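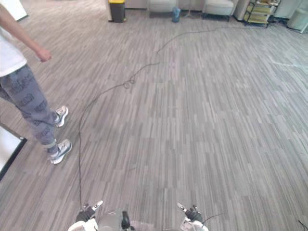

A cable runs across the floor toward the back of the room.

Trivutville will close the reading room on Hudec Street from late September while the old floor heating is taken out and replaced, the town council confirmed this week. The work is expected to take around 10 weeks.

The heating was put in when the building was still a savings bank. It failed twice last winter, and on both occasions readers were sent home before noon. An inspection in the spring found leaks in two of the main pipes, and the council decided that further patching would cost more than a new system.

Kestov, a heating firm that has worked on the town's schools, won the contract. Its crew will start at the street side and move toward the courtyard, so that the archive shelves only have to be shifted once. Noise is expected between 8 a.m. and 4 p.m. The sidewalk in front of the building stays open, but the bike racks will be moved to the corner by the pharmacy.

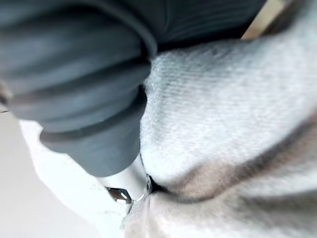 Close view of a ribbed gray sleeve and its silver tip.

Borrowed books can be returned at the town hall counter during the closure, and no late fees will be charged until the reading room opens again. Newspapers and magazines will be laid out in the small hall of the Skorkanum, the former grain store on the market square, which has 69 seats and step-free access from the parking lot. The children's story hour moves there too and keeps its usual time of 3:30 p.m.

Most of the collection stays where it is, under covers. The exception is the local history section — 2000 volumes, many of them single copies — which goes into dry storage at the town hall. Anyone who needs a title from that section should order it at the counter two days ahead.

Carola Pfeiffer, who heads the town's building office, said the date had been chosen to have the new system running before the coldest part of the winter. "We would rather lose the fall than January," she said. 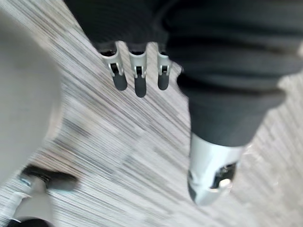
Gion Fuchs wrote to us that the small hall is fine for newspapers but far too loud for anyone who comes to study, and asked whether the upstairs room at the town hall could be opened in the evenings. The council says it will look into the request before the closure begins.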